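Frequently Asked Questions – Brurnska Budget App

Brurnska is a mobile application for people who want to follow their household spending and save for small goals. On this page we collected the questions that come most often to our support mailbox. If your question is not here, please write to us from the Help menu inside the app.

What do I need for installing Brurnska?

You need a phone or tablet with a screen lock turned on, and an email address that you can open on the same device. The app will not start without a screen lock. The installation file takes 197 MB, so we recommend that you download it over Wi-Fi.

Is the app free?

The basic version is free and has no time limit. With the free version you can keep 2 wallets and record up to 1000 entries. When you reach this number, your old entries stay readable, but you must delete some of them or change to the Plus version before you add new ones.

What is the difference between a wallet and a goal?

A wallet shows money that you have now, for example cash or a bank account. A goal shows money that you want to have later. You can move an amount from a wallet to a goal, and the app will then show a smaller free balance. No real money is moved by this, it is only a note in your plan.

Can Brurnska connect to my bank?

At the moment it can't. You can import a statement file in CSV format, if your bank offers this. Open the wallet, choose Import and select the file. The app shows you the first lines and asks which column is the date and which is the amount. Please check this step with attention, because some banks write the day before the month and others do the opposite.

I imported the same file two times. How can I remove the double entries?

Go to Settings, then Data, then Last imports. Every import is listed there with its time, and you can undo each one separately. Changes that you made by hand in those entries will also be lost – so it is better to undo the import before you start to edit.

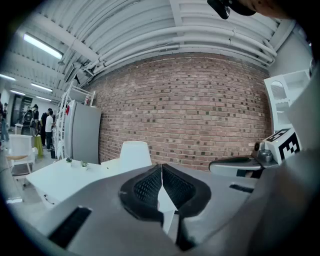 How do I change the currency of a wallet?

Open the wallet, touch its name and choose Currency. The app asks if you want to convert the old amounts or only change the sign next to them. If you convert, you must type the exchange rate yourself, and the same rate is used for all old entries in this wallet.

Can I share a wallet with my partner?

Yes, this is part of the Plus version. The owner sends an invitation from the wallet menu, and the other person accepts it in their own app. The other person can use the free version. Both of you can add and edit entries, but only the owner can delete the wallet.

Why did I not receive a reminder for my bill?

In most cases the phone stopped the app in order to save battery. Please look in the battery settings of your phone and allow Brurnska to work in the background. Check also the hour of the reminder. It is set to 9 a.m. for new bills, and it follows the time zone of the phone, so after a trip it can come earlier or later than you expect.

Where is my data stored?

Your data is stored on your device. If you turn on Backup, an encrypted copy is sent to our server at the end of each day when you used the app. We can't read this copy, and for the same reason we can't open it for you if you forget the backup password.

I have a new phone. How do I move everything?

Make a backup on the old phone, install the app on the new one and choose Restore on the first screen. Do not choose New account, because then you will begin with an empty plan. Keep the old phone until you have looked through your wallets and goals.

What happened to Narau?

Narau was the name of our older app for shared expenses. Its functions moved into Brurnska in November, and Narau does not get updates any more. You can still export your lists from it and import them here as a wallet.

How can I cancel Plus?

Cancel it in the app store where you bought it. Deleting the app from the phone does not stop the payment. After the cancellation, Plus continues until the end of the paid period.

Who answers the support messages?

Tahmineh Amini answers questions about accounts and payments, and Siamak Talebi answers the technical ones. Please write the version number of your app in the message. You find it at the bottom of the Settings page.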